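Condel playtest FAQ

What is Condel?
A tabletop card and dice game set in the river town of Rirach. It is still in testing. The current rules are version 4.

How long does a game take?
With the short deck, under an hour. The full deck has 44 cards and runs longer.

How many can play?
Two to five. The two-player game drops the Ferry cards.

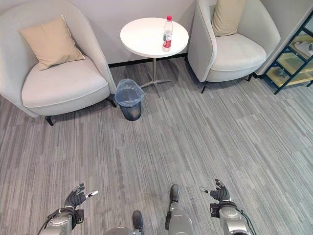

Do I need a big table?
Condel uses one shared row of cards and a small hand for each player. You can keep your discards in your lap if you have to. A small round side table, with a water bottle already standing on it, is enough for two people using the short deck. For the full deck, use a dining table.

Can I print the cards at home?
Yes. The print file is on the downloads page. Print at full size, with scaling turned off. Plain paper in sleeves is fine for testing.

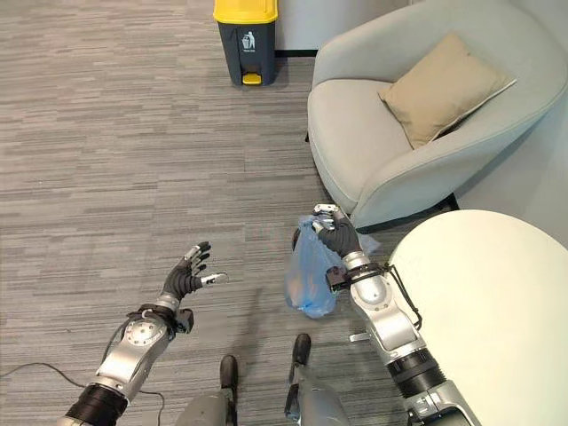 If the borders come out uneven, trim to the inner line. The backs don't need to match perfectly, but they should all come from the same printer.

Which symbols changed in version 4?
The Toll and Market symbols were too close in shape. Toll is now a solid square. Cards from the February file still have the old one and should be replaced.

Is the Ayala expansion ready?
No. Its trading rules are being rewritten.

How do I send feedback?
Use the form, and give your deck number if you have one.

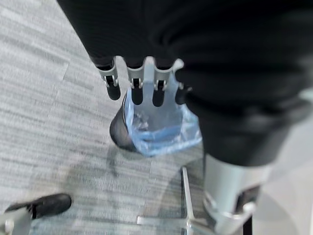
Dristen wrote in to say that the last round drags when one player is far ahead, and asked for a way to end early. We are testing a rule that ends the game when the Market is empty.

Last updated 19th December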